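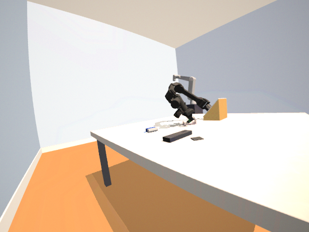
Project report, robotics practice course
Product under review: Cistar simulation kit, student licence
Group 4, 4 Mar 2023

1. Purpose

Our task was to examine if the Cistar kit from the firm Prostus can be used in the first-year course at Plisemmont. The school now has one real arm, a Meireles, and the waiting time for it in January was too long for most groups.

2. What we received

The student licence costs 149 euros per year. It contains the room, the table, a black arm with gripper and a small library of objects, for instance a wedge, a bar and a cylinder with a blue cap. A second arm in light grey can be put behind the first one. The manual has 264 pages, and the chapter about joint limits should be read before the first exercise.

3. Tests

We ran 1139 pick tasks on a normal school computer. Of these, 900 were finished without an error message. Most of the errors came with the flat square tile, which lies very close to the table surface. The fingers must go down almost to contact, and then the program often reports a collision. With the cylinder we had few difficulties.

The installation took around two hours. The colours of the floor and the walls can be changed in the settings, but the changes are lost when the program is closed. We wrote to Prostus about this and have not received an answer yet.

4. Our opinion

We recommend the kit for the first six weeks of the course. For exercises with thin objects we would still book the real arm.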